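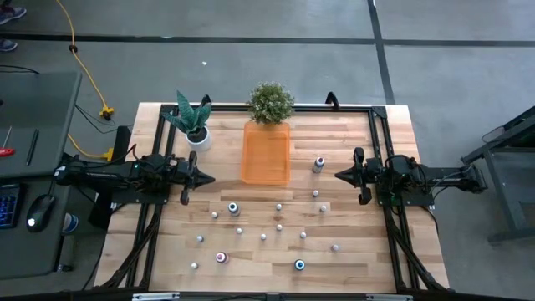 Two-Arm Table Cell: Setup and Care FAQ

Print this page | E-mail this page

Who is this page for?
Anyone who runs the Dandside cell or covers for Otis Park when he is away. If your question isn't answered here, ask Otis or Tavion Sorensen before you change anything on the arms.

What do I check before I turn on power?
Walk all the way around the table. Look at the brackets on the rails, then at the cables on both arms. A cable should have enough slack for the wrist to turn fully without pulling at the connector. Keep the extension cord and its plugs clear of the arm mounts.

Which arm do I home first?
Left, then right. Wait until the left arm has stopped and the console shows it as ready. The two grippers can reach the same part of the table, and the homing routine doesn't check one arm against the other.

How often do the frame bolts need tightening?
Every 42 hours of run time. Set the wrench to 5 Nm for the corner bolts and go around twice. The diagonal braces are done last. Write the hour count in the log even if nothing moved.

Can I leave objects on the table while I work on a gripper?
Small ones, yes, as long as they are out from under the arm you are working on. Potted plants and trays go to the far side. If you have to lean over the table, clear it. 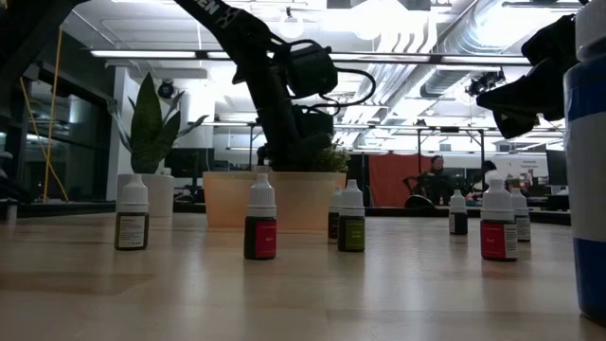
Dropper bottles on the table, with the arm over the planter.

Why does the gripper miss the bottles after a finger change?
The zero position is off. Close the fingers slowly with nothing between them, save that as zero, then open and repeat. Cosmin Vasiliu's notes from May have the full steps. If the bottles tip over instead, lower the closing speed before you touch the force setting.

The cable loop at the wrist catches on things. What now?
Stop the arm and shorten the loop a little at the upper tie. Don't tape it flat – the wrist needs the slack. Jog the joint from end to end by hand control and watch the connector while you do it.

What supply do the arms use?
24 volts, one supply for each arm. If one arm drops out and the other keeps running, start with the supply and its fuse. We had this twice with a loose Hirose connector on the right side. Both times it needed to be pushed in until it clicked.

When do finger pads get replaced?
At 860 cycles we look at them. Most sets last nearly twice that, but change them if you see a shiny strip or a torn edge. Change both pads together. Spares are in the Kullholm drawer, bottom left.

Who signs off after a repair?
Barrett Lindgren or Abimbola Ogunleye. Run the slow test program once with the person signing at the stop button.

3 comments | 5 shares

Contact: Westora cell support desk | © Westora | Back to top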